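December, bench 2, Duvix arm, wrist camera
Entry: V. Hodoroagă. Also present: Mohcine Naciri until lunch.

Picking up the tray detector drift from the previous entry. Symptom unchanged: the mask for the yellow tray is fine with the arm at home, then bleeds onto the tabletop when the wrist comes down near the base. The pose estimate follows the mask and the planner gets a tray that is longer than the real one.

Replayed the Andrade log offline, 1,164 frames. Bad masks in 263 of them. All of the bad ones have the white base and its green status lights in view. The lights put a green tint on the table, and the hue window I set for the tray is wide enough on the green side to take some of that in. Saturation floor was also too low, my mistake from when we had the other lamp.

Changes to segment_tray.py:
hue window narrowed on the green side
saturation floor raised
largest component only, no more merging of neighbors
static mask for the two fingers, loaded from the gripper config

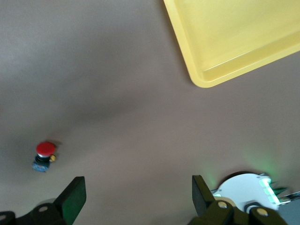
The other half of the problem is the crop. With the tray running out of view, the corner fit used to return all four corners regardless, two of them being intersections with the image border. Wumpini had flagged this in review and I had left it. The fit now drops any edge lying on the border and reports a partial detection with one rounded corner and two edge directions. That is enough for yaw but not for a center, so the planner should request a second view before it commits to an approach. At the moment it just times out after 7 seconds and goes home.

Soft shadows on the table did not matter in any of the replays. Leaving auto exposure locked anyway.

Emergency stop button is still missing from the collision model. Mohcine added a cylinder for the cap and a box for the housing, padded, in the Totoleo world file. Not merged, he wants Wael to check the frame offsets first.

Open:
second view request on partial detection (me)
rerun the log with the new thresholds and save the masks
ask So-yul if the status lights can be dimmed from the controller

Branch is tray-partial, tests pass except the old four corner one, which needs deleting.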